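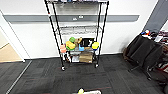

Black wire shelving on casters, holding small objects of mixed color and shape on one of its lower shelves.

Equipment planning for robot picking

Equipment planning for robot picking is the work of deciding what to buy, borrow or build before a robot is used to take items from shelves. It covers the robot itself and also the shelving, test objects, floor space, spare parts and staff time. In small organizations the robot is often the only item priced in the first draft of a budget, and the other costs are added later.

Fixtures and test objects

Wire shelving is a common choice for early trials. It is cheap, its shelf heights can be changed, and units on casters can be moved between rooms. Open wire can be a problem for small objects, which tip or catch in the gaps, and some buyers add liners. Test objects are usually bought in mixed sets, including light toys, cups and boxes. A set of 40 objects is enough for most first trials.

Floor covering should be checked before a mobile base is ordered. Carpet tile and metal threshold strips affect small wheels, and suppliers may quote different top speeds for carpet and hard floor.

Budgeting

The Pelbridge plan, written by Agnese Paju and Tarun Tomar for a parts store, is often used as a teaching case. It set aside $3,508 for shelving, objects, gripper pads and cables, apart from the robot lease. Nearly 15 percent of that sum went to replacement pads, a line missing from the first draft. The lease, from Viltano, ran for nine months.

Lease or purchase

Leasing suits trials with no fixed end date. Purchase is usually cheaper where the robot will be used daily for several years. Wing-sze Peng has argued that training hours should be counted the same way under both, as they do not depend on who owns the machine.

See also

Acceptance testing
Gripper
Total cost of ownership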